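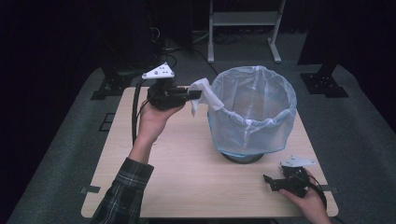 Hand-held gripper stations: monthly safety checklist, with comments
Madavthorpe workshop, March round

Station checked: Deltden bench, bin and tissue task
Reason for the extra comments: jaw fault on the left gripper, reported at 2:15 p.m. during a waste bin run

A word before you start. The list is the same one we use every month, and most of you could do it with your eyes shut (please don't). The comments have grown this time on account of the jaw fault, so make yourself a cup of tea and read them through before your next shift. Nobody was hurt, and the person on the bench did the right thing by stopping straight away.

What went wrong

The operator was partway through a run of tissue drops when the left gripper stayed shut after the trigger was let go. They gave it a moment, tried the trigger once more, and then reached across with the other hand to pull the tissue free. The jaws opened by themselves while their fingers were near the tips, and closed again on nothing. It was a fright and no more than that, but those jaws close quickly and we would much prefer to be writing about a fright.

When we went back through the log, the gripper had dropped its signal 22 times in that session. Every drop was too short to set off the warning tone. We opened the cable end and found the strain relief had worked loose, so that a tug on the cable could break the connection for an instant and then make it again.

Section A: Grippers

A1. Jaws open and close fully on both hands, with nothing in them.
Right: pass. Left: FAIL.
Comment: The left one passed when held still and failed as soon as we moved the wrist about the way you would in a real run. Please do this check while moving from now on. Holding it politely over the bench tells you very little.

A2. Finger tips clean, with no splits or lifted edges.
Pass, both.
Comment: A bit of tissue lint at the hinge of the left gripper, brushed out. We don't believe it had anything to do with the fault, but it does build up when you're working with tissues all day, so have a look at the end of each shift.

A3. White marker plate firm, all dots clean and readable.
Pass, both.
Comment: If a plate wobbles, take the gripper off the bench and tag it. Kindly don't push it back into place and carry on, tempting as that is.

A4. Trigger returns freely.
Pass, both.

Section B: Cables

B1. Strain relief tight at the gripper end.
Right: pass. Left: FAIL.
Comment: The fault itself. The collar could be turned with two fingers. The cable has been replaced with one from the Fevport stores, and the old one is in the red tray with a label on it. Please leave it there, however short of cables we get, as the Şimşekoğlu service bench has asked to see it.

B2. Cable has enough slack for the full reach of the task.
Pass, with a comment.
Comment: Measured with the arm stretched to the far side of the bin, there is enough, but it isn't generous. If you feel the cable pull before you get where you're going, stop and re-lay it. A taller operator will run out sooner than a shorter one, and the person who set the bench up before you may well have been shorter.

B3. Cables clear of feet, and clear of sleeves and cuffs.
Action needed.
Comment: The cables on the floor behind the bench have got into a tangle again. They are out of the walking path, so we haven't closed the station over it, but they should be sorted, tied and run along one side before the next round. As for sleeves, long ones are fine if they're buttoned or rolled so that they can't catch on the body of the gripper.

Section C: Bench, platform and bin

C1. Board sits flat and doesn't slide when leaned on.
Pass.

C2. Tape marks down firmly, no curled corners.
Pass.
Comment: Do run a thumb over each one. A curled corner will catch a cable beautifully.

C3. Post feet bolted tight to the platform.
Pass.
Comment: Checked with the spanner, all bolts. Looking at them doesn't count, I'm afraid.

C4. Bin stands steady with its liner folded over the rim.
Pass.
Comment: A baggy liner is harmless enough on its own, but if the jaws close on the plastic, the whole bin can come along with your hand. Fold it well down, and if you do catch the liner, open the jaws before you move your arm.

C5. Light good enough to see your fingers, the jaws and the floor.
Pass at the bench, action needed behind it.
Comment: The bench is well lit and the area past it is very dim. Anyone going back there for a cable should bring the room lights up first. We have asked for a second switch nearer the platform.

Section D: Stopping and clearing a jam

D1. Stop button tested at the start of the shift.
Pass.

D2. Operator can explain the jam steps without looking them up.
Action needed.
Comment: We asked everyone on the roster, and the answers varied more than we'd like. So, once more and with affection:

Press stop.
Put the gripper down on the board, jaws facing away from you.
Unplug it at the bench end.
Free the object with the plastic tweezers, never with your fingers.
Tag the gripper and write it up before plugging anything back in.

The step people skip is the unplugging. A gripper that isn't answering its trigger still has power, and it can wake up whenever it pleases.

D3. Warning tone sounds on loss of signal.
FAIL.
Comment: It works for long drops only. The setting has been changed so that short ones sound as well, which will mean some extra beeping over the next while. Please bear with it, and write down each beep with the time, even if everything seems fine afterward.

Result

Right gripper: cleared for use.
Left gripper: off the bench until it has done 1,000 open and close cycles on the new cable without a dropped signal. It had done 211 when this sheet was filled in, all clean.
Station: closed for two-handed runs. Single-handed runs may go ahead with the right gripper once the floor cables in B3 have been tidied.

Still open: B3 floor cables, C5 second switch, D2 refresher for the whole roster, D3 beep log to be reviewed at the next round. The tweezers have wandered off to another bench as well, so if you have them, please bring them home.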